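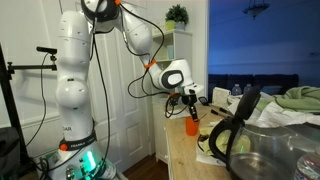
台座に「FRANKA」の文字が入った白いロボットアーム

「最初の一年は、社員より在庫の箱のほうが会社に長くいました」

ボードゲームの定額貸し出しサービス「Dunar」を運営するFlirkwoodの代表は、創業のころをそう振り返る。会員は月額料金を払い、遊びたいゲームを選ぶ。届いた箱は好きなだけ手元に置き、返せば次の箱が送られてくる。仕組みは単純だが、軌道に乗るまでには時間がかかった。現在の社員は19人。本社のほかに、貸し出し品の検品と発送を行う拠点「Calimlim」を構えている。

代表はもともと食品卸の会社で物流を担当していた。ゲーム業界で働いた経験はない。

「冷凍品の配送計画を8年やりました。どのトラックに何を積んで、どの順番で降ろすか。毎日それだけです。ゲームは好きでしたが、仕事にするつもりはありませんでした。きっかけは引っ越しです。棚を片づけていたら、一度しか遊んでいない箱がずいぶん出てきた。買ったときは高かったのに、売るとほとんど値がつかない。借りられれば十分だったな、と思ったんです」

会社を辞める前に、まず友人や元同僚を相手に試した。手持ちの12箱を貸し出し、送料だけを負担してもらった。戻ってきた箱を開けて、最初の問題に気づいた。

「駒が足りないんです。悪気があるわけではなくて、ソファの隙間に落ちたり、別のゲームの箱に入ってしまったりする。サイコロなら替えが利きますが、専用のコマはメーカーから取り寄せるしかない。小口では売ってくれないところもありました。貸すこと自体より、戻ってきたものを元の状態にするほうに手間がかかると、そこで分かりました」

この経験から、Dunarでは貸し出し前と返却後に必ず中身を確認する。カードは重さで枚数の見当をつけ、合わなければ手で数える。木製やプラスチックの駒は、種類ごとにくぼみのついたトレーに並べる。トレーに空きがあれば欠品が分かる。特別な装置は使っていない。トレーの型は代表が自宅で紙粘土を使って作り、それを元に業者に発注した。

「見た目はよくなかったですよ。業者さんに、これは何ですかと聞かれました。ただ、新しく入った人でもその日から作業できます。食品の倉庫でも、覚えることが少ない現場ほど間違いが少なかった。その考え方は今も同じです」

資金集めには苦労した。金融機関には事業計画書を何度も書き直して持ち込んだが、反応は鈍かったという。

「ボードゲームと言うと、将棋や囲碁の話になるんです。それから、映像やスマートフォンのゲームがあるのに借りる人がいるのか、と必ず聞かれる。市場の数字を並べても、あまり伝わりませんでした。途中からは説明をやめて、担当の方に一箱貸すことにしました。週末に家族で遊んでもらって、返ってきたら次の話をする。融資が決まったのはその後です。ゲームのおかげだったのかどうかは、聞いていません」

サービスの開始は4月だった。新生活の時期に合わせたつもりだったが、申し込みは伸びなかった。引っ越しや入学で忙しい家庭は、ゲームを選ぶ余裕がない。広告費の多くはこの時期に使ってしまった。

「時期を完全に読み違えました。申し込みが増えたのは梅雨に入ってからです。雨で外に出られないから家で遊ぶ。考えてみれば当たり前ですが、計画書にはどこにも書いていなかった。今は広告の予算を、雨の多い時期と年末に寄せています」

解約の理由も予想とは違っていた。料金への不満が多いと見込んでいたが、実際に目立ったのは「ルールを読むのが大変」という声だった。箱は届いたものの、説明書を開いたところで疲れてしまい、遊ばないまま返す会員がいた。

そこで始めたのが「Borno」という付属サービスである。各ゲームに、最初の10分で何をすればよいかだけを書いた一枚の紙を同封する。細かい例外や上級者向けの決まりは載せない。希望する会員は、予約した時間に電話で進行を手伝ってもらうこともできる。

「紙を作るのが思ったより難しい。詳しい人ほど全部書きたくなるんです。うちでは、そのゲームを知らない社員に下書きを渡して、紙だけで始められるかどうかを確かめます。止まったら書き直し。三回、四回は普通です。電話のほうは、利用は多くありません。それでも、あると分かっているだけで難しめのゲームを借りてくださる方がいるので、続けています」

取り扱うゲームは現在275種類。数を追うことには慎重だという。話題の新作を大量に仕入れ、半年後に棚で眠らせた失敗がある。

「発売直後は希望が集中します。全員にすぐ届けようとすると、同じ箱をたくさん持たなければいけない。人気が落ち着いたら置き場所の費用だけが残ります。待っていただくほうが、会社としては健全です。会員の方には、待ち順をそのまま画面に出しています。あと何人か分かれば、意外と怒られません。怒る方もいますが」

役目を終えた箱は会員に安く販売し、欠品のあるものは部品取りに回す。メーカーとの関係も少しずつ変わってきた。当初は「貸し出しは売り上げを減らす」と警戒する会社が多く、取引を断られたこともある。最近は、借りた会員が気に入ったゲームを新品で買う例が増え、発売前の作品を試遊用に預けたいという相談も来るようになった。メーカーには、貸し出し回数と返却時のアンケートをまとめて渡している。

「断られた会社に、翌年また行きました。断られた理由をノートに書いておいて、その点がどう変わったかだけを話す。それで取引が始まったところもあれば、まだのところもあります。権利の扱いは作品ごとに違うので、契約書は一件ずつ作っています。ここを急ぐと後で困ります」

海外展開については、問い合わせはあるものの、今のところ予定はない。送料と言語の問題が大きいという。代わりに力を入れているのが、学童施設や高齢者施設への法人向け貸し出しだ。施設では一度に遊ぶ人数が多く、短時間で終わるものが好まれる。家庭向けとは選び方が違うため、専任の担当を置いた。

「施設の職員の方は忙しいので、選ぶところからこちらでやります。毎月、組み合わせを変えて送る。評判がよかったものは翌月も残します。文字の小さいカードは高齢者施設では使いにくいので、出版元の了解をもらって大きな文字のものを試作しているところです。費用が合うかどうかは、まだ分かりません」

経営者としての一日は、朝の出荷数の確認から始まる。週に一度はCalimlimで検品の作業に入る。数字だけでは、どの箱の角がつぶれやすいか、どの袋の口が破れやすいかまでは分からないからだという。

自身が今いちばん遊んでいるゲームを尋ねると、少し考えてから答えた。

「仕事で箱を開けてばかりなので、家ではトランプです。子どもが七並べに凝っていて、毎晩つき合っています。ジョーカーが一枚見当たらないので、探さないといけません」

（2026年1月2日掲載）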